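Home | Forums | Content & Video | New Posts | Search | Log in

Brand channel or per-product channels for a small manufacturer?

treasa_t
I look after marketing for Tully, a family firm selling replacement parts and refurbished machines to schools. We have one video channel with 2,876 subscribers, built up over several years without much of a plan. On it we have fitting guides, two customer interviews, recorded webinars and a handful of trade show clips. The fitting guides get nearly all the views. The rest gets very little.

My manager has come back from a talk convinced that we should split it: one channel for guides, one for company news, one per product line after that. The argument was that large consumer brands run dozens of channels and it works for them. I have 25 hours a month for video, and that includes editing. Has anyone done this at our size, and what happened to the search traffic?

Treasa Tully

lirlow_dan
Don't split. Each new channel starts with no watch history and no subscribers. Large brands can feed a new channel with paid traffic and staff it separately. With 25 hours a month you would be publishing to each one so rarely that subscribers would forget what they had signed up for.

Use playlists and put the guides first on the channel page. Move the webinars to unlisted and link to them from the site.

C_Heffernan
I'd disagree with part of that. We split at Stosari in May last year, two channels only: support and everything else. Support kept the old channel and its subscribers. The news material went to the new one. Average view duration on the support channel went up over the following months, and the comments improved, as people stopped asking fitting questions under an interview with the sales director.

The new channel has around 200 subscribers and I would not call it a success. But it took the dead weight off the first one, and that was the purpose.

Conall

lirlow_dan
You could have had the same effect by not publishing the interviews at all.

C_Heffernan
True, but the sales director wanted them published. They had to go somewhere.

rowenac
Before deciding on channels I would look at where the views come from. In the traffic sources report, separate search from browse and suggested. If the guides are mostly found through search, then the channel structure matters very little to those viewers. They type in a part name, watch the bit they need and leave. They don't visit your channel page and won't notice what else is on it.

Where it does matter is with subscribers. If people subscribed for guides and are shown a trade show clip, they ignore it. I have seen plenty of argument over whether that harms the next upload, and not much evidence either way.

I once worked on the support articles for a parts retailer. 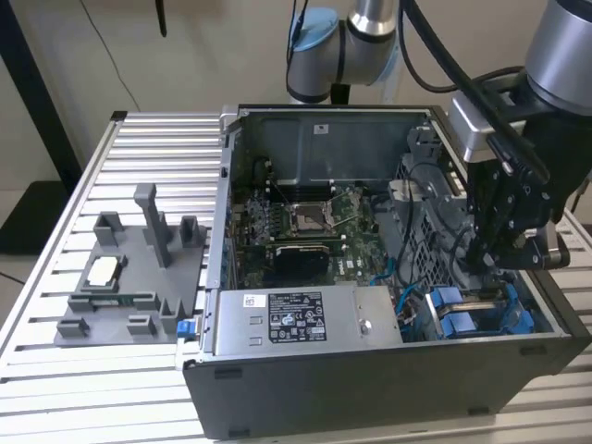
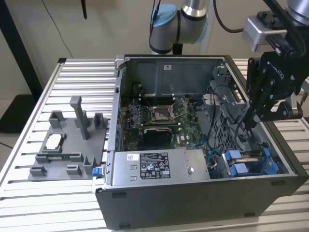
Each article had one video embedded near the top and the written steps under it. We kept the video title and the page heading the same, word for word. Search visits to the pages rose and we did nothing at all to the channel layout. I would put your 25 hours into that before opening a second account anywhere.

Two other things. Put chapter markers in the older guides. It is dull work but it can be done without re-editing. And check that your captions have the part names right, as the automatic ones make a mess of them.

Rowena Calimlim

phelan_c
Seconding the point about matching titles, with one caution. If the page and the video use the same heading, the two can end up competing for the same search. On one site we found the video ranking above the page that sold the part, and sales from that page fell. We changed the video titles to the question people ask and left the product name for the page.

C_Heffernan
Did the sales come back after the change?

phelan_c
Partly. There was a price rise in the same quarter, so I can't separate the two.

Ciarán

rowenac
We didn't see that, but our pages carried the video themselves, so it may not be a like-for-like comparison. I'd test it on a few guides and leave the others alone for a couple of months.

treasa_t
Thanks all. I ran the report Rowena described. Search is by far the largest source for the guides. For the webinars it is almost entirely links from our own newsletter, so moving those to unlisted should lose us nothing.

I still have the problem that my manager wants to see more channels. Is there a written case against it that isn't from an agency?

d_mulligan
Not that I know of. When I was at Tuvivside we costed it instead. List the jobs that each channel needs every month: thumbnails, descriptions, comment replies, banner updates, reporting. Put hours against them and multiply by the number of channels. Ours came to more than the time we had before anyone had filmed anything, and the matter was dropped.

If you do end up splitting, follow Conall and keep the guides where the subscribers already are. Old videos can't be moved across with their view counts. You would have to upload them again from nothing, and every embed on your site would need changing.

lirlow_dan
Agreed on the embeds. It's the part that always gets left out of the estimate.

treasa_t
We have embeds on most of the product pages, so that alone may settle it. I'll do the costing and post the figures.

Contact us | Forum rules | Privacy | © Content & Video Forum | Back to top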